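Went to the Tarilus open day at their Riltden building today. Thread, because I have complaints.

1/ Parking was $40. The flyer said "free family event." The hot dogs were free, I'll give them that.

2/ The welcome talk ran long and had a slide saying the company will have 3000 robots doing chores in offices by next October. Someone asked how many do chores in offices now. We got a very nice answer about the roadmap.

3/ Another slide: 94 percent success on "everyday cleanup." I asked what counts as a success. The guy said it depends on the task. Sure. So does my cooking.

4/ The Bener demo is the one everybody lined up for. Two arms, one trash bucket, two bags. I've been changing trash bags since I was six and never once drew a line out the door.

5/ My spot by the rope was decent, so judge for yourselves. 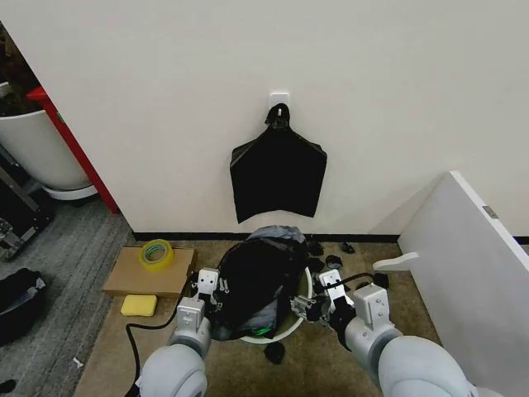
Both grippers on the bag at the Bener demo, Riltden

6/ Fair is fair - having a grip on each side of a floppy bag is harder than it looks, and I'd rather watch this than another slide. But I'd like to see it in my kitchen, with a bag that has soup in it.

7/ Asked about price. "Not a product yet." There is a $860 hold-your-place deposit, though. For the not-a-product.

8/ Would I go again? Maybe, if they skip the talk and let us bring our own trash. Taking the bus next time.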